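Two-finger gripper or suction for lids and cups? Our trial with the Akholm arm

Dinesh_M
We have been trying kitchen tasks with the parallel gripper on the Akholm.
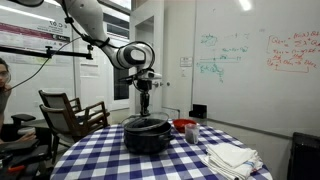

Does a stronger grip force help with small round knobs?
Only up to a point. After that the knob slides out between the pads, and softer pads give you more than extra force.

We run at 18 newtons now with silicone pads. At 80 percent speed the lid starts to swing, so we stay slow near the pot. My question is if somebody compared with the Wostance suction cup on the same kind of task.

tosteo_user
I have the Wostance. On flat glass it is very good, on a curved lid I lost the seal in 9 tries of 18. Also it needs the air line, and I do not like one more hose on the wrist.

Dario Guerra
I do not agree with this. The seal depends on the cup. With the bellows type a curved lid is no problem for me. Which cup did you use?

tosteo_user
The flat one that came in the box. Maybe this is the reason – but the bellows set is up to 800 extra here, with the adapter.

Dario Guerra
Then the comparison is not fair to suction. Test it again before you write that it fails.

Dinesh_M
Thank you both. For me the knob is still easier with fingers, and I need the same tool for towels. Suction on cloth I would not even try.

havlicek_fan
Havlíček pads are a bit thicker than the Akholm ones and they fit the same screws. Check the closing width again after you change them, mine was wrong until Sunday.

Dinesh_M
Good to know, I will order one pair and write the result in this thread.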